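Shared kitchenette: keeping regular and decaf apart, and how close can the carafes stand to the outlet?

Posted in Office & Breakroom > Coffee and Hot Drinks
21 May 2018
2,023 views

Sudheer Shenoy

I look after the kitchenette on our floor, which serves 54 people. It is a single white counter against the wall with an upper cabinet over it. Coffee is brewed downstairs and brought up in two stainless steel carafes, a large one with a black lid for regular and a smaller one with an orange lid for decaf. The orange lid follows the usual color code, but people still pour from the wrong one, mostly before nine in the morning.

I have two problems.

First, the large carafe has ended up at the left end of the counter, directly under the wall outlet. The outlet is in use, and one cord drops from the plug to the countertop. Another power cord comes over the front left corner of the counter and hangs down from there. I would like to know whether there is a required clearance between a vessel full of hot liquid and a receptacle, or whether this is left to common sense.

Second, the rest of the counter collects things. I clear it in the evening and it fills up again by the following afternoon. The current state is in the photo.
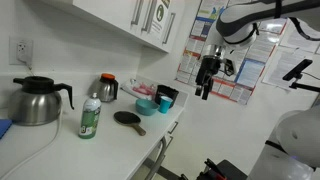 Kitchenette counter, left end, with both carafes and the outlet above the large one.

I have one cabinet available and no budget for new furniture. The counter can't be extended. I am looking for a layout that will hold for more than a day. A drip tray for the large carafe is possible if someone can suggest a depth.

Skerna

Taking the outlet first. I am not aware of a fixed distance for a carafe, because a carafe is not an appliance and has no installation instructions. What applies is the general rule for receptacles near water: the circuit should have ground-fault protection. Your outlet may be protected at the receptacle itself, by another receptacle upstream, or at the breaker. If there are no test and reset buttons on the faceplate, go to the panel and look for a breaker with a test button. If you find neither, plug in an inexpensive three-light tester with a GFCI button and press it. The power should drop. Note that this type of tester needs a grounded outlet to give a valid result. If the power stays on, report it to whoever manages the building and leave the wiring alone.

Layout. Work from the direction people walk in. Cups come first, then coffee, then milk and sugar, then the waste bin. When the carafe comes first, people put it down wherever they are standing once they have poured, and it drifts. Reverse the order and the carafe tends to stay where it is.

For your counter:

Move the large carafe to the right until it is no longer under the outlet. One carafe width past the edge of the faceplate is enough.
Turn the spout so that it points toward the front edge. In your photo it points along the counter to the right, so any drip lands on the counter surface where other things are standing.
Put the orange-lidded carafe beside it at the same depth. At present it is back toward the corner, and a person reaching for it has to go over whatever is in front.
Route the cord that hangs over the front corner along the wall with adhesive clips. A loop at the front edge of a counter gets caught by sleeves and bag straps. If the cord is too short to go around the back, the equipment it feeds is in the wrong place.

The left end under the outlet can then be kept for whatever needs power.

On mixed-up coffee: a lid color only helps a person who already knows the code. Hang a tag on the handle of each carafe with the word REGULAR or DECAF in capitals. The tag should be readable from standing height.

Drip tray: a lip of half an inch is sufficient. Deeper trays make the carafe awkward to lift out, and people stop using them.

Medrano

just get a single serve machine. we did that at Likham and there were no more carafes to argue about

Pretolix

Replacing the carafes does not address the counter, so a few notes on that part.

Sort what is there by whether it belongs with food. The green spray can should be stored away from the cups and the bowl, whatever is in it. Aerosol mist settles on open surfaces, and a can left next to cups will sooner or later be used next to cups. A low cupboard or a shelf in the cleaning closet is the correct place. Check the label for a storage temperature as well, and keep the can away from heat sources.

The table tennis paddle goes back to the table. A hook screwed to the underside of the table costs very little and removes the item permanently.

The packets piled against the back wall should go in one open bin, narrow enough to stand behind the carafes or inside the cabinet. Loose packets spread out to fill the available depth.

Bowl and cup: washed and shelved at the end of the day. Put the rule on a card at eye level on the cabinet door. You already have a small sign there, so keep the second one the same size and mount it level with the first, or people will read neither.

I agree with Skerna about the spout and the cord. I would do the cord today.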